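Sprechernotizen: Der Tisch am Geländer
Dalva Trindade, Interne Dienste, Ono
27.10.2020

Folie 1
Guten Morgen alle zusammen. Ich habe 20 Minuten, danach Fragen. Bitte langsam sprechen (Notiz an mich!).

Folie 2 — Der Ausgangspunkt
Wir haben bei Ono mehr als 2.000 Quadratmeter Bürofläche. Trotzdem höre ich seit dem Umzug immer denselben Satz: Man weiß nicht, wohin man sich für zehn Minuten setzen kann. Besprechungsraum Tendum ist fast immer gebucht. Der Raum Inga ist zu groß für zwei Personen.
Kurze Pause machen. Fragen, wer dieses Problem kennt.

Folie 3 — Was wir gefragt haben
Die Umfrage hatte nur drei Fragen. Das Ergebnis in einem Satz: Die Kollegen wünschen sich einen Platz, der nicht wie Büro aussieht. Mehrere haben das Wort »Küche« benutzt, was mich zuerst überrascht hat. Hier das Zitat aus dem Team Rullholm vorlesen: »Ein Tisch wie bei meiner Tante.«

Folie 4 — Kosten
Das Budget war 1.354 Euro, inklusive Lieferung. Den Stuhl nicht vergessen zu erwähnen, er war der teuerste Posten. Die Tischdecke war der billigste und bekommt die meisten Kommentare.

Folie 5 — Der Platz auf der Galerie
Das Bild etwas länger stehen lassen.
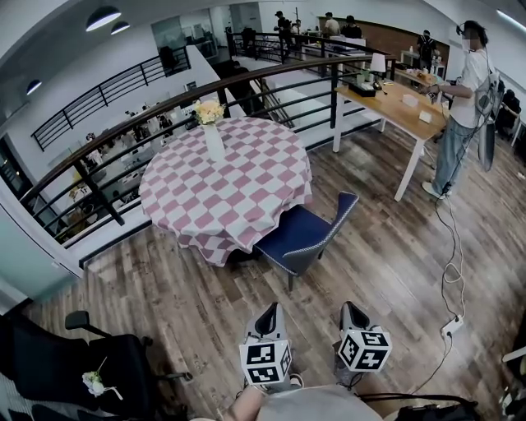

Runder Tisch mit karierter Decke auf der Galerie, unten die Arbeitsplätze.

Zuerst über das Muster sprechen: Rosa und Weiß, die Karos sind leicht verzogen, fast wie Wellen. Dagegen ist der Stuhl ruhig, dunkelblau mit weißem Keder. Die Vase steht nach hinten zum Geländer, so bleibt vorne Platz für zwei Tassen.
Dann zum hellen Holztisch rechts. Die kleine Lampe darauf macht für mich viel aus — sie gibt der Ecke etwas von einem Wohnzimmer.

Folie 6 — Offene Punkte
Akustik: Von der Galerie hört man ins Großraumbüro hinunter und umgekehrt. Ich schlage vor, dort keine Telefonate zu führen.
Blumen: Wer bestellt sie ab Dezember? Bitte bei mir melden.
Zweiter Stuhl: Angebot liegt vor, Entscheidung nach dieser Runde.

Fragen sammeln, Mikrofon weitergeben.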